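Subject: Re: [brirnow-postal] Time rules for the next section

Hello all,

I have read through the messages on the reflection time rule and will try to answer them together. The current rule gives each player 30 days for every ten moves, counted from the postmark when the card comes in to the postmark when the reply goes out. That worked when a card inside the country took two days. Now the Blackburn players tell me it can take more than a week each way, and the clock doesn't count any of that, so a game drags on even when both people answer the same evening.

My own rating was 2464 at the last list and I have no wish to risk it on a rushed endgame, so you know where I stand.

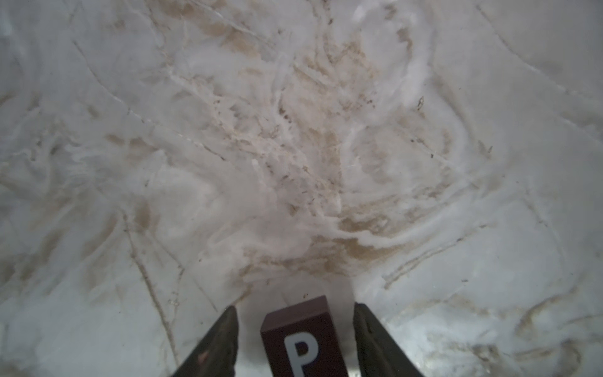

Joonas Kallio wrote:
> I would leave the 30 days alone and go after the slow mail
> instead. Let people send the move by email and post the card
> the same day as a record. The date on the email stops the
> clock. In my game from the Jorkora section we reached move 41
> after 176 days of my own time and his put together, and the
> rest of two years was the post office. Nothing in a shorter
> limit would have helped with that.
>
> I would also like to see "if" moves allowed for more than one
> line per card. Right now the rule reads as though only one is
> permitted, and two section leaders have read it differently.

I agree with the second point and will redraft it. Any number of conditional lines, each one numbered, and the opponent must repeat the line he accepts on his next card. If he doesn't repeat it, the line is void.

On email I am less sure. Some of our members don't use it and joined us for that reason. I could accept it by agreement between the two players, stated on the first card and copied to the section leader. It would not be the default.
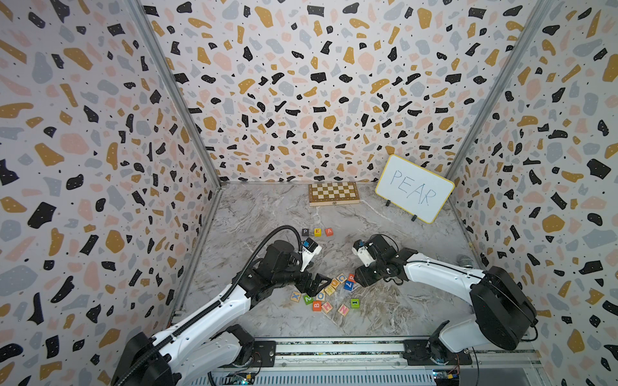 Vacation time also needs fixing. At present a player may claim it after the fact, and we had two disputes over that in June. I propose notice in advance, sent to every opponent. For people who want to keep playing while they travel, the folding wooden board is still the easiest answer, the kind with the small brass-colored hardware along the front edge, and it lies flat when it's closed. Write the position down before you pack it. A wrong setup is no excuse for a wrong move under rule 89, and that part will stay.

Please send comments to the list and not to me alone.

Jouko Kemppainen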